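Chapter 6
Hanging the Show

I hung my first exhibition in a corridor that smelled of floor polish, and I got nearly everything wrong. I put the biggest painting by the door because it was the biggest. I put all the little drawings together at the far end because they were little. Then I stood back, felt very pleased with myself, and watched people walk through the whole thing in less time than it takes to tie a pair of shoes.

So this chapter is the one I wish I'd had back then. We've spent the last few chapters on choosing work, writing to artists, and arguing over loan forms (sorry about the loan forms, they had to go somewhere). Now the crates are in the building and you have a room. What do you do with it?

You'll want a pencil for this one, and a sheet of squared paper if you have it. Chapter 5 should be fresh in your mind too, mainly the part on condition reports, as I'm going to assume that everything leaning against your wall has already been checked in.

What a room does to a picture

Let's start with a painter I'll come back to all through this chapter, Nuwan Weerasinghe. He makes long, low paintings of water tanks and rooftops, mostly in dusty greens, and he paints them slowly. I've seen the same group of his canvases in two places. The first was Zuka, a small gallery up a flight of stairs with a low ceiling and one window. The second was the main hall at Tolentino, which used to be a grain store and still feels like one.

At Zuka the paintings were loud. I mean that as a compliment! You came off the stairs and there was a rooftop right up against you, wider than your arms, and you had to turn your head to get from one side of it to the other. At Tolentino the very same canvas looked like a letterbox. It was still a good painting, and I liked it a lot, but I liked it the way you like something across a street.

Nothing had been done to the picture in between. The ceiling had gone up, the wall had gone on for longer, and the place where you stood to look had moved back. Those three things will come up again and again, so write them inside the cover if it helps: height, length, standing distance. Students tend to remember the first two and forget the third, and the third is the one that does the most damage.

Try it with a postcard. Hold it at reading distance, then prop it on a shelf and cross the room. You haven't lost any of the picture, but you've stopped reading it and started noticing it. Some works are made to be noticed. Others want reading, and if you hang one of those where there's no space to get close – behind a bench, say, or over a radiator – you've more or less put it back in its crate.

The wall comes first

I used to start with the works. I'd spread printouts over the kitchen table and shuffle them until I had an order I liked, then carry that order into the gallery and find that it didn't fit. These days I start with the walls. I go in before anything arrives and I just walk about for a while, and I'd ask you to do the same before you try the exercises at the end of this chapter.

Look for the wall you see first from the entrance. It may not be the one facing you. At Prastosora, where I worked for two years, the door opened inward and to the left, so everybody's eyes landed on a stubby bit of wall on the right that the architect had probably never thought about. We wasted that spot on the introductory text for my whole first year. When we finally put a painting there, people slowed down as they came in, and the text did perfectly well around the corner.

Look at the surface too. Plaster, brick, concrete and board all take a fixing differently (section 6.4 has the tables), but they also look different next to a picture. A rough wall throws little shadows of its own once the lights are on. A wall with a pattern in it, any pattern, is going to join in the conversation whether you invited it or not.
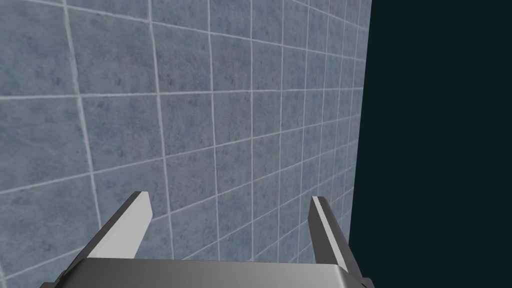
Page last changed: 2023-09-09

Tile is the hard case, and you'll meet it sooner than you think, as so many small spaces have moved into old dairies, swimming baths and butcher's shops. A grid of joints gives the eye a ruler. Hang a frame a finger's width out of level on plain plaster and you may get away with it. On tile you won't, because there's a straight line right beside it telling on you. My own habit is to line up one edge of the frame with a joint, usually the top edge, and let the others fall where they like. I know people who do the reverse and keep every edge well clear of the lines. Either is fine so long as you pick one and stick with it down the whole wall.

And please don't drill until you've asked. Old tile cracks, new tile belongs to the landlord, and a rail or a freestanding panel will get you out of trouble in both cases.

Order, or who stands next to whom

Now you can get the printouts out. What I'd like you to think about is neighbors. A picture on its own is one thing, and the same picture beside another is something else, in the way that a friend of yours is a slightly different person depending on who else came to dinner.

At Zuka the gallery had put Weerasinghe's greenest rooftop beside a tiny black and white photograph by another artist, a view down a drain. I'd never have dreamed of it. The painting looked greener for having no color next to it, and the photograph, which I'd have walked straight past, turned into a sort of full stop at the end of the wall. I went back in July just to look at that pairing again, and I stayed until they were switching off the lights.

You can pair by subject, by color, by date, by size, by mood, or by something you can't quite name but can feel when you swap the two around. The date order is the safest and I've nothing against it. It suits a retrospective, and visitors like knowing where they are. Its weakness is that artists don't have their best ideas in a convenient order, so you can end up with a thrilling first room and a long, polite walk to the exit.

If you're stuck, hang the two works you're most sure of as far apart as the space allows and then fill in between them. I've started this way for years. It gives you something to walk toward.

Leaving gaps

Beginners hang too close. I did, you will, and the cure is to take one work out of every wall after you think you've finished. It hurts. Artists don't love it either, so talk to them early and don't spring it on them the afternoon before the opening.

The layout we'll use for practice comes from a group show called Disidex. The space had 3000 square feet of floor and the first plan squeezed in up to 6 works on every wall, including the short ones. The printed plan is in the back of the book. I've left the first version exactly as it was drawn, cramped corners and all, and your job over the next few sections is to loosen it.

A word about the floor as well. People need somewhere to stop without being bumped, and somewhere to sit if they're tired, and a clear way through for a wheelchair or a stroller. Mark those on your plan before you mark a single picture. If a bench has to lose out to a painting, go back and look at the painting again.

Before you go on

Take your squared paper and draw a room you know well. A classroom will do, or your own living room with the furniture gone. Put in the doors and show which way they open. Mark the first wall you see when you come in, then mark where you'd stand to look at it, and measure the distance between the two in paces.

Keep that drawing. We'll hang four of the Disidex works in it in section 6.1, beginning with the one that everyone always wants to put by the door.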